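3. Setup and student procedure

The work in this section was done by the second-year group of the Tuselov automation club, as the practical half of their course project. Draft by F. Herrera, checked by H. Herrera, last edits August 7, 2024. Section 4 has the results, this one is only the setup and what the students had to do.

3.1 Parts and mock board

Students started on a mock motherboard, mostly gray, with the main shapes raised so the gripper has something to line up with. Same case geometry as the real one. Cheap to hit, cheap to replace. Each team got to move on to live hardware after 3 clean approaches in a row, judged by the other team. Approach only – no insertion at this stage.
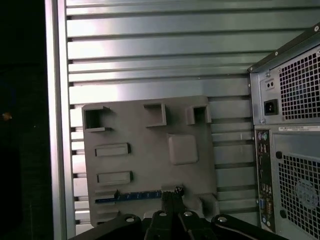 Speed was capped low for all of this part. The Daza team wanted it higher and we said no until March, when both teams had their stop routines signed off. Teams kept a written log of every run, including the aborted ones. Some logs are better than others.

3.2 Memory task

The main task is memory insertion into a desktop tower lying on its side. Pick the module, carry it over the board, align with the slot, press. Alignment is where most of the time goes. Teams wrote their own waypoints and were free to reorder everything before the press. The Erkon team went with one long descent, Daza with 2 short ones and a pause between.

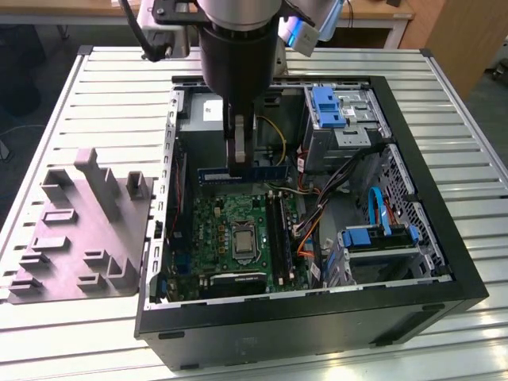 The pause costs time but gives the operator a chance to call it off. Both versions were kept for the comparision. Total logged attempts over the project, both teams: 2,110. Of these 329 were stopped by hand before contact and are left out of the timing tables, but not out of the error tables (see 4.2).

3.3 Case layout and resets

Case stays on its side the whole session, open side up, fixture plate to the left of it. Between attempts the arms are moved clear and one student checks the slots by eye. Cables inside the case were left as they are – tidying them would of made the task easier than the one we set out to study.
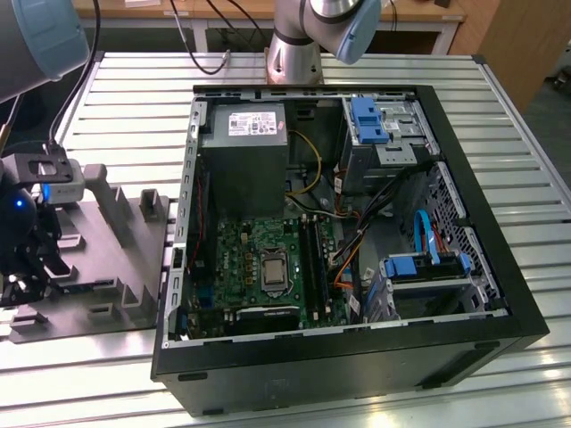
Figure 3. Open tower on the slatted table, fixture tray at left, processor exposed in its socket.

Resets were done by hand and are not counted in task time. An automatic reset was tried by the Landero subgroup early on and dropped, too slow to write up properly.

3.4 Roles

One student runs the arm, one calls, one logs. Roles rotate every session so no team ends up with a single driver. The caller can stop a run for any reason and does not have to explain it until after.

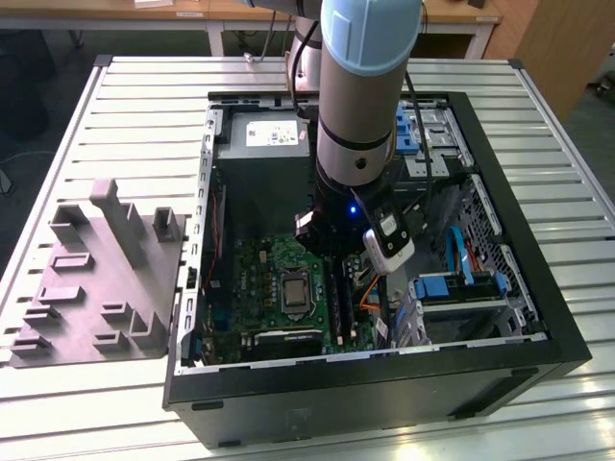
Rotation made the numbers noisier, which we expected. A new driver usually needed a few runs to settle and these are marked in the log with an N. We report times with and without the N runs.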